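Work surfaces and box filling: gallery

Flitska workroom, February

This page covers the table used for the paper fill work and the surface it is done on. The fill in question is crumpled white paper with small yellow pieces mixed in, packed into a clear box with an open top. Dimensions are given once and not repeated. The white top is used bare: no mat, no cloth, no printed guide lines. Earlier layouts on the Stinska pages used a grey mat, and the two sets should not be compared for colour.

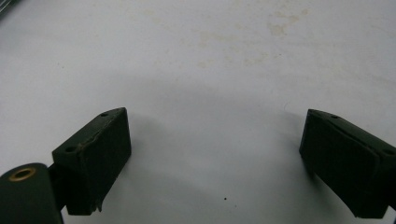
The top is wiped before each session with a damp cloth and left for 15 minutes. Solvent cleaners are not used on it. A matt finish was chosen over gloss for the sake of glare, which made clear walls hard to read under the ceiling lights. The board was supplied by Batista as a plain sheet and cut to size in the workroom.

Paper is crumpled by hand, one sheet at a time, from 70 gsm stock. Heavier stock holds its folds too well and leaves large gaps at the corners. Lighter stock flattens under its own weight by the end of the day. 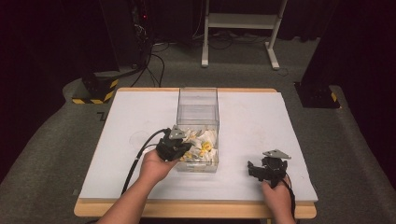 Fill level is judged by eye against the wall of the box. A full box is awkward to work in, as the top layer lifts out with whatever is being moved. The level used leaves the upper part of the box clear, with the paper confined to the lower portion. The yellow pieces have collected towards the bottom and front, where they can be checked through the wall without disturbing the paper. Cables run off the front edge of the table, and slack should be kept away from the base of the box.

Box: clear acrylic, tall, rectangular, no lid. Height 264 mm. Fingerprints are removed with a dry microfibre cloth. Paper towel scratches acrylic and is kept for the table only. 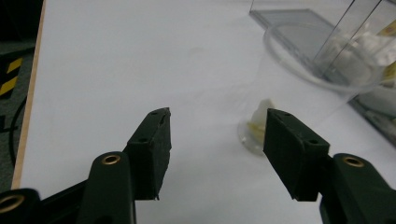 Marks on the white top are mostly from handling and come off with water. Those that remain are left alone until the board is turned over. Scouring pads are ruled out, having polished a patch into the previous board that showed up at every angle.

The wooden edging is checked for splinters at the same time and rubbed down by hand where needed. Replacement sheets are ordered through Dristavier under stock line 52.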